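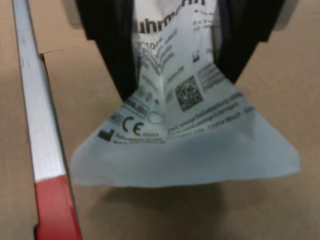 December, Flirkum cell, started a bit after lunch

Right, the dropped pouches. Miloslav Hubáček asked me to write this up properly before we both forget which settings we were on, so here goes.

The cell stopped with fault 2239 (grip lost in transit) three times this morning, always on the thin film pouches and never on the boxed stuff. I blamed the finger pads first, cleaned them, ran it again and got the same fault. Then I had a look at the force log and felt a bit daft! The recipe was still the Van Dusen one, so the fingers close up to the set force, hold it, and then ease off once the arm starts moving. Fine for a carton. With film, the folds settle between the fingers and there's much less to hang on to than the controller thinks.

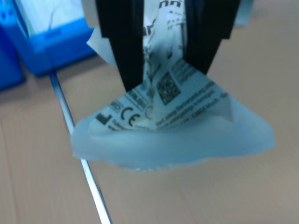 What bothers me more is the one where it dropped the pouch and didn't stop. The arm carried on to the place position with nothing in the fingers, opened, and logged a good pick. Flamby (the grip watcher) only checks finger gap every 200 ms, and a creased bit of film left a gap reading that looked perfectly healthy. Miloslav reckons we should use the wrist load as well, and I agree, though these pouches weigh next to nothing so I'm not sure we'll see them over the noise.

Changed so far: ease-off disabled for film, lift slowed down, hold of 2000 ms before any sideways move. Horribly slow, but it'll do for testing.

Still to do: ask Brevoneck whether the gap check can run faster, and bin anything that's been dropped. A few have "packaging is damaged" printed on them somewhere in the small print and I'd like us to take the hint. Cell stays in manual until Miloslav has seen the logs.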